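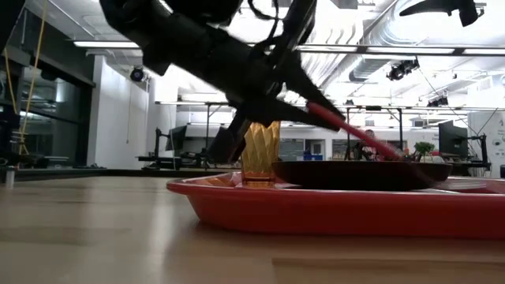
Hi Nuria,

As promised, the March update on the tableware money. I'll keep it short, although you know me.

We've spent 2,290 of the 3,570 you gave us, nearly all of it on trays, plates and cups for the tea service trial. Oddur Ladefoged wanted everything white. Tsegereda Berhe and I held out for the red trays with the very dark plates, and I'm so glad we did (he's come around, mostly). You can find an edge at a glance, and on a pale wood tabletop the tray really stands out.

The amber cups with the diamond pattern arrived from Lidholm two weeks late, but they're lovely! They take up more of the tray than I expected, so cup and plate sit close together. Wondimu Zeleke is redrawing the layout card to give us a bit more elbow room. The red sticks stay in the set for now – Mulugeta Wako still prefers them to forks for the small sweets.

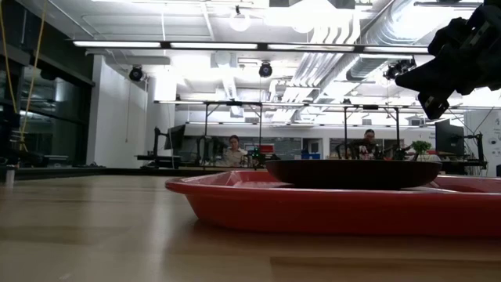
Red tray with the dark round dish, light wood table.

Still to do: the 192 place cards, which haven't been ordered, and a second round of trays if Plellirgate will hold the price. I'd like to put part of what's left toward padded boxes for the cups, if that's okay with you. Could you let me know before I call Bremevmont? They want a yes or no on the boxes and they've already been very patient with me.

Receipts are in the shared folder – two are still missing, both mine.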